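Packing bench, week whatever

Quick one, kettle is on. Finally got the green belt in at the Wildale unit and I'm way too happy about it. 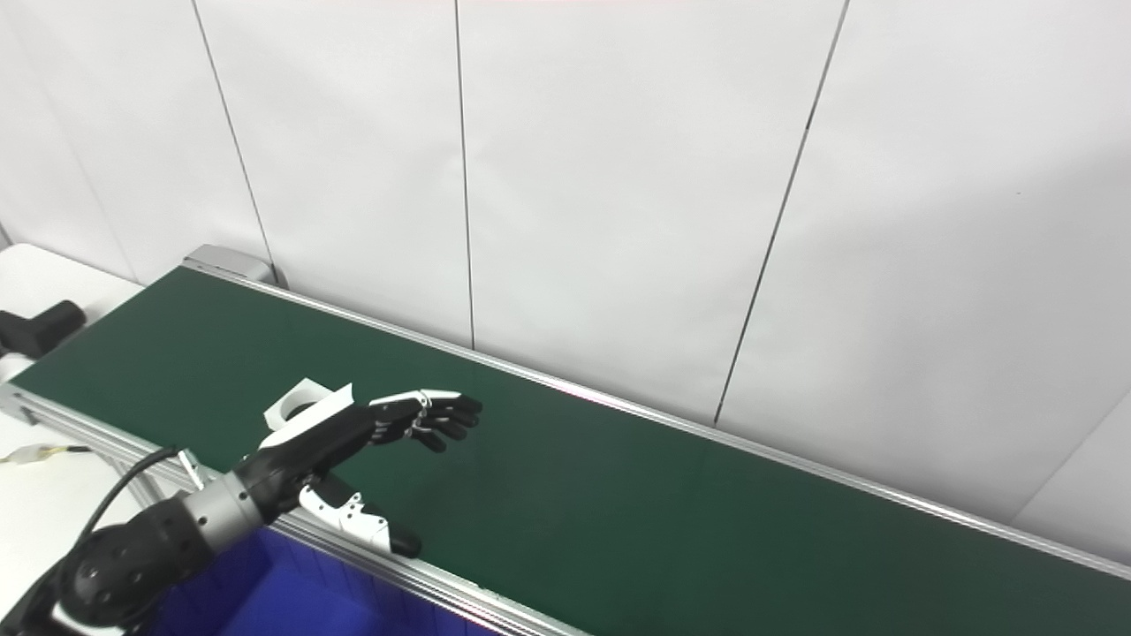

Went with the matte one. Silver rails down both sides, slotted on the near side so the guides can bolt on later. Derkach quoted 1,599 fitted – more than I wanted, less than I feared. Still no guides. Still no stools either.

November orders are over 562 already, mostly the small boxes, and packing those off a trestle table was killing my back. Tape guns go on the left, labels on the right. Or teh other way, will see.

Need to ring Treritz about cartons tomorow. Floor needs sweeping first. More when I've had lunch.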